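How do you keep a big shared round table clear?
Posted 17/09/2025 by Perla Salinas
Print this | E-mail this to a friend

We've got one large white round table in our shared workroom at Skisteck and it's become the place where everything lands. Bottles, cups, tissues, leads, you name it. I clear it, go and make a tea, and it's back! I don't want to be the person who sticks up notes. Any ideas that have worked for you?

Aurelio Huerta
Get a tray. One tray, drinks only.

Rukhsana Rana
We had exactly this (ours is round too, and I blame the shape, because there's no corner to push things into). What sorted most of it was splitting the mess into 2 lots, stuff that can spill and stuff that has a plug. Drinks live on one side, and screw caps go back on. Cables get coiled with a twist tie and go in a box under the table at the end of the day, no arguments.
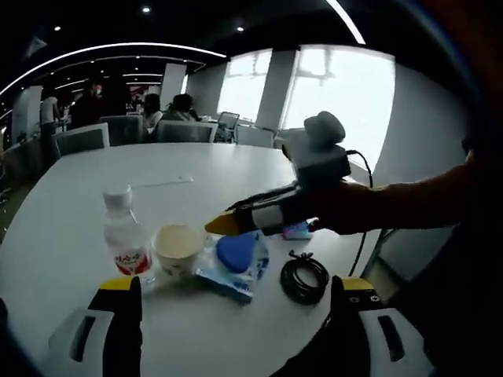
The little things are harder, I'll admit. Tissue packs, sponges and small boxes seem to breed, so I put out a shallow basket from Lis and anything still in it after 3 days goes to the cupboard. People moaned for a week and then forgot all about it.

Comments
Teresa Corrigan: Paper cups are the worst, always half full.
Montserrat Medrano: Trying the basket, thanks!
Perla Salinas: Tray AND basket bought. Will report back in January.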